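Kustell Workshop Notes

Looking After the Two Hand-Held Grippers

October 2018

Print this page | E-mail this page

We keep a pair of hand-held grippers at Kustell for the cloth work, and they get more handling than anything else we own. This page covers how they are set up before a session, what wears, and what we replace. It started as a sheet of paper taped inside a drawer at our Jistano room. After the sheet got too many corrections to read, we moved it here and added pictures.

The grippers have white bodies and black fingers. Apart from the fingertips, everything on them can be reached with one small hex driver and a soft brush. Please use the driver from the kit. The ones from the general toolbox are worn and will round off the screws in the finger hubs.

Before a session

Wipe the fingers with a dry cloth, then with a damp one, then dry again. Lint from the sheets builds up where the fingers pivot, and it packs down hard if it is left over a weekend. Brush outward from the pivot. Blowing on it pushes the lint in deeper.

Squeeze each gripper all the way closed 20 times before it touches any fabric. You are feeling for a catch near the end of travel. If there is one, loosen the hub screw a quarter turn, squeeze five more times, and tighten again. Do both sides the same amount, or the tips will meet off center and the cloth will creep out of one side.

Check the tips against a strip of paper. Close the gripper on the strip and pull. The paper should tear before it slides. We do this on both tools even if only one has been giving trouble.

Then try it on cloth. A thin sheet is the hardest test we have. Towels will hold in a gripper that is badly out of line, and so will anything with a thick hem. Gather a little of the sheet between the tips, pull against the other hold point, and watch the folds. They should run straight out from the tips.

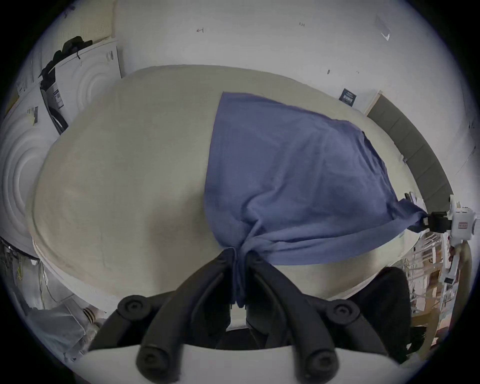
Cloth check on the cushion. The blue sheet is gathered between the black fingertips, with the other white gripper holding a corner at the right.
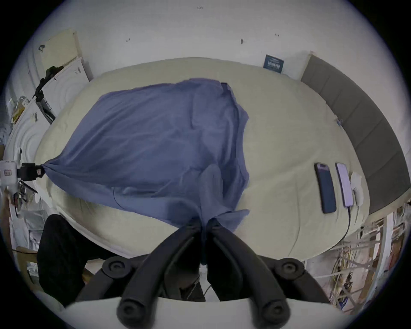 The blue sheet again, held at two points, with folds running out from each one.

If the sheet slips, don't squeeze harder. Let go, brush the tips and start again from a fresh bit of cloth. Squeezing hard on a slipping sheet polishes the tip pads, and once they are shiny they have to come off.

Tip pads

We change the pads every 500 closings on thin fabric and go longer on anything thicker. The log is on the clipboard. Write down the closings at the end of the session even if it is only a few, and mark which tool you used.

To change a pad, warm it with your hand for a minute and peel from the narrow end. Clean off the old adhesive with alcohol. Press the new pad on, close the gripper on a folded rag, and leave it clamped overnight. We tried two hours in March and lost a pad in the middle of a run.

The Lazaridis pads are the ones to order. They come precut and need no trimming. The Grasska ones are cheaper and grip well when new, but they are 2 mm too wide for our fingers and the overhang catches on hems. There is still a bag of them in the cabinet. Use them up on the practice tool.

Hubs and screws

The finger hubs need very little. Look at the round caps once a month. A cap that sits proud on one side usually means lint behind it, and now and then a bent washer. Take the cap off, clean the seat, and put it back by hand. It should go on without tools.

No oil on the hubs. It gets onto the fabric, and the marks don't wash out of light-colored sheets. A trace of dry lubricant is fine.

Springs

A new return spring measures 165 mm at rest. Once it has stretched enough that the fingers open slowly, replace it, and do the pair together. One old spring and one new one will make the tool feel lopsided, and people start correcting for it with the wrist.

Putting away

Store the grippers open, fingers up, on the foam. Don't hang them by the fingers. If a label has started to lift, press it back down or tell us and we will print another.

Comments

padfoot_bench: We clamp ours on a rag too, but I put a sheet of wax paper in between or the rag sticks to the squeeze-out. Otherwise same routine.

R.T.: Does the paper strip test work with ordinary printer paper? Mine slides every time, even on new pads.

Kustell Workshop: Printer paper is a little slick. We use brown wrapping paper.

R.T.: That fixed it, thanks.

hemline: Agree about the springs. Changed only the left one last year and hated it.

Recent Items

Ordering Spare Pads From Lazaridis
Washing and Folding the Test Sheets
Jistano Room: Key and Sign-In
Reading the Closings Log
Which Hex Driver Goes in Which Kit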